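How families in our street plan their weekly food shop
Eleri Mathias and Beca Morris

3. What we did

We asked 13 households to keep a shopping diary for two weeks in March. They wrote down what they bought, where they bought it and whether it had been on a list. Two diaries came back half empty, so we left those out of the totals but kept the comments.

Most people shopped once a week and then went back for small things - bread, milk, something for packed lunches. Five households said they never wrote a list at all. 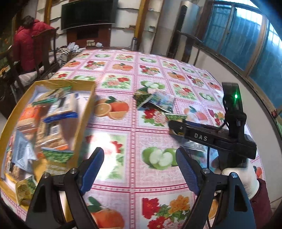

The families without a list did not always spend more, and we had expected that they would. One mother told us she buys the same things every time and knows the prices by heart. Beca thinks we should have asked about the size of the household first, as a larger family has less room to change its habits.

4. Problems

Our question on waste was badly worded. Some people counted peelings and some did not, so the answers can't be compared. We would also start the diaries at the same point in the month for everyone - payday made a difference.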